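Wool hat shrank in the wash, is there any way back?
Clallon Community Help > Laundry & Fabric Care > Wool
Viewed 2733 times

sockdrawer_362
I own one good winter hat. It is red, it is wool, and until yesterday it fit a human adult. Then it went through a normal warm cycle with the bath towels, because I was feeling efficient, and came out sized for a grapefruit. The label said hand wash, in a font I would call optimistic.

It didn't go in the dryer, if that counts for anything. The knit still looks like knit, only tighter, and the whole thing has gone thick and a little stiff. I've read that hair conditioner fixes this. I've also read that vinegar fixes this, and that vinegar fixes my windows, my drains and my knees, so I'm wary. Has anyone really gotten a hat back? I live in Drirkudano, where hat season starts in October and gives up in May.

Answers (2) Sorted by: most helpful

mothballs_and_regret
You can get some of it back. How much depends on how far it felted. Stretch a spot between your thumbs. If you can still see the stitches open up, you have a chance. If it feels like the pad under a carpet, you own a potholder.

Fill a sink with lukewarm water, not hot, and stir in a good squirt of plain hair conditioner. Cheap is fine. I use the Morov stuff from the bottom shelf, which smells like a dentist's idea of coconut. Push the hat under and leave it alone for half an hour. Don't rub it or wring it. Rubbing wet wool is how you got here.

Drain the sink and press the water out with your hands, then roll the hat in a dry towel and lean on it. Don't rinse yet. Stretch it a little at a time in every direction, going around the brim more than once, and then put it over something the size of your head. A mixing bowl works, or a balloon if you trust balloons. Let it dry there, away from the radiator. Mine took two days and my roommate stopped having salad.

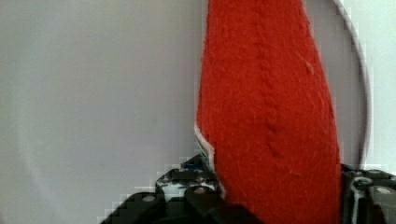 Page 3

Cables are the stubborn part, by the way. A cable is stitches crossed over each other, so it pulls in more than the plain knitting on either side and has less give when you want some. Stretch the plain areas first and coax the cable along lengthwise after. If you haul on it sideways you'll get a hat with a spine.

Once it's dry and you like the size, rinse it in cool water to get the conditioner out and dry it on the bowl again. Expect to win back a bit of room, maybe enough to cover your ears if you don't have ambitious ears. I've done this with two hats and a sweater. The hats lived. The sweater belongs to a smaller person now.
757 people found this helpful

bluelid
vinegar. soak it overnight then just wear it wet till it dries, thats what my uncle did

sockdrawer_362 (original poster)
Tried the conditioner and the bowl. I can get it on, and it stays on if I don't raise my eyebrows. Calling that a hat. I did not wear it wet, bluelid, but I thought about your uncle the whole time.

mothballs_and_regret
Do a second round. The second soak usually gives a little more, and a bigger bowl helps. After that, cold water and wool wash only – Maurya makes a decent one – and keep it away from the towels.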